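Rules I Keep for Wrist Camera Views in Simulation

I started writing these down in May, after Mudassar Dhanial asked me why two of our task sets could not be compared. I had no good answer. Both used the same arm model and the same gripper. The camera on the wrist had been moved between them, and the change wasn't recorded anywhere.

The project is called Sultia. It is a set of simulated pick and place tasks, 652 of them at last count, and most of the work is upkeep. I am not a standards person. I have read some of the formal safety documents for industrial arms and they say very little about what a simulated camera should see, so we wrote our own page. It is short and people do follow it.

Name the camera mount in the task file

Every task file has to state which link the camera is attached to, the offset from that link and the field of view. Defaults are not allowed. If a value happens to match the default, write it out anyway. This added about 80 lines to our config folder and has already saved me one long evening.

Keep the fingers in view

We want both fingertips visible when the gripper is open. If a person looking at the view can't tell where the fingers are, I don't expect a policy to do it either. Mudassar thinks one finger is enough for some tasks. We left that open, and for now the rule says both.

Use plain colors first

A new task starts with flat colors and no textures. Backgrounds and wood grain come later, as a separate version with its own number. The old Rondotell tasks had everything turned on from the first day, and when one of them failed we spent a week looking at shadows.

Check the odd angles

Most people check a task from the starting pose and stop there. The wrist tilts a lot once the arm is moving, and a flat part can take up much more of the view than you planned for. Look at those moments too, and save one with the task. Task 606 has a dark brown slab against teal, seen from underneath at a steep tilt, with one low corner between the fingers. The left finger is much brighter than the right one, so I added a note on lighting to the task file.

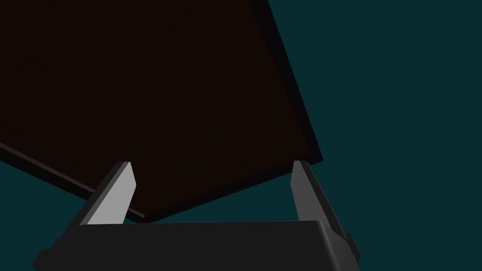

Write down what counts as contact

A view like that won't settle whether a finger is touching the part. Log contact from the simulator and give the threshold in the task file. Ellis, our older tool, guessed it from the distance between shapes, and we had to throw those labels out.

Change one thing per version

If the camera moves, the version number goes up. The same goes for friction, part size and finger shape. I still get requests that bundle three changes together and I send them back.

The page lives in the Drarnow folder next to the task files. Mudassar is going through the older tasks now and adding mount values where they can be recovered. The ones where they can't will be marked as unknown and kept out of comparisons.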